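Home Topics Methods Glossary Contribute
6 min read

Wrist-View Demonstration Learning

Wrist-view demonstration learning (people in my corner of the field just say "wrist-view") is a way of teaching a robot arm a fiddly manual job by recording what a camera near its gripper sees while a person steers it, then training a controller to copy the steering. I've been working with it since my days at Cetbridge, so treat this entry as a friendly tour by someone with a few favourites and a few grudges.

Background

The usual way to watch a robot work is with a fixed camera off to the side. That's fine for stacking boxes, but once the arm leans into a cluttered space it blocks its own view, and you end up with lots of lovely footage of an elbow. Moving the camera to the wrist fixes most of that. The view travels with the fingers, so the last few centimetres of an approach are large and sharp, and that's where all the trouble happens anyway!

The catch is memory. A wrist camera sees only what's near the hand, so once the arm swings off to fetch something, the target is gone from view. Early controllers would drift about at this point like someone hunting for their keys in the dark. The Luik group's answer was to feed the controller a short history of past views along with the current one, and most labs I know have copied them (us included, and we were glad to).

How it works

An operator guides the arm through the job with a hand controller. Each run is called a demonstration. The system stores the view, the joint positions and the opening of the fingers at every step, and a neural network is then trained to predict the next short stretch of motion from those records. Predicting a stretch instead of a single step makes the movement a lot smoother — single-step versions tend to shiver near contact.

Our Estgate set has 424 demonstrations of work inside desktop computer cases. I like computer cases as a test bed. They're cheap, they're easy to find at any recycling depot, and they're full of cables, shiny metal and parts that don't forgive a clumsy poke.

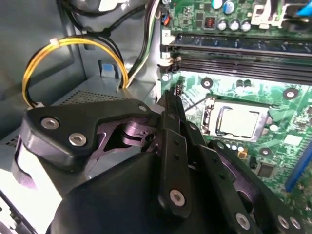

Gripper reaching in toward the motherboard of an open desktop case, with the processor held in its socket frame.

The processor area gives these systems a particular sort of grief. The metal lid over the chip is pale and reflective, and a reflection shifts as the camera does, so a network that has latched onto a bright spot will chase it around. Varying the brightness and colour of the training views helps. Power cables are the other headache, as they hardly ever sit the same way from one case to the next.

Results

Maarja Vītola ran the main comparison for us, and she's far more patient than I am. Each controller got 100 attempts at moving the fingertips to a chosen spot beside the processor socket without touching a cable. The side-camera version failed often enough that we stopped arguing about it. The wrist-view version with history missed 7 times, mostly in cases where a cable bundle hung across the approach. Without the history, it did noticeably worse whenever the arm began far from the board.

More data helps up to a point. Bustberg, a much larger set with 2000 demonstrations, gives steadier motion, but it was recorded on tidy benches and a controller trained on it alone gets flustered by a messy case. Mixing the two sets has worked better for us than either by itself.

Limitations

Force is the big gap. A picture can't tell you how hard a finger is pressing, and a retention lever needs a firm, measured push. I wouldn't let a vision-only controller anywhere near one I cared about. Depth is tricky too, with a single camera sitting so close to the work, and the fingers themselves cover part of the view.

See also: force sensing; teleoperation; imitation learning; cable handling

Last revised 23/06/2023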